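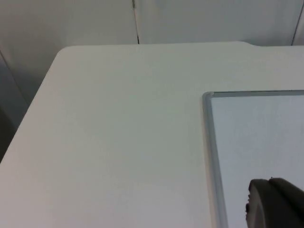

📷 Iulian Mihăilă

Right, a small thread about tables, because I've spent most of October thinking about one and I need to get it out of my system. 1/8

I wanted white, flat and boring. Big enough to cut fabric on without folding it over a chair. Matte too, as the glossy one I had before threw the light straight back in my eyes every evening. 2/8

Rounded corners were my one luxury! I've had a bruise on my left hip since we moved to Bunham and I know exactly which desk did it. 3/8

Went back and forth between Gumard and Skaltumo for ages. The Skaltumo was lovely but no legs included?? So you think you've got a bargain and then you're pricing up legs at midnight. 4/8

Size is the bit to check before anything else. I'd measured the wall (2,300 mm) and felt very clever, then forgot the skirting and the plug. A 2,000 top gives you room to get the hoover down the side. 5/8

Cleaning: warm water, a drop of washing-up liquid, soft cloth. I tried one of those scrubby sponges on the underside first and it left a shiny patch, so please don't. Pencil comes off with a normal rubber. 6/8

Off-white against a pale wall was a worry, I thought it'd look like a dentist's. I really like it though. Pins show up, dark thread shows up, white thread is a nightmare (sorry, Tan, I know you warned me). 7/8

Next up is a lamp, and I'm open to suggestions under roughly 5 kilos as the shelf bracket is not to be trusted. 8/8

Last updated: October

We use cookies to remember your settings. Accept | Manage

Contact | Copyright | Back to top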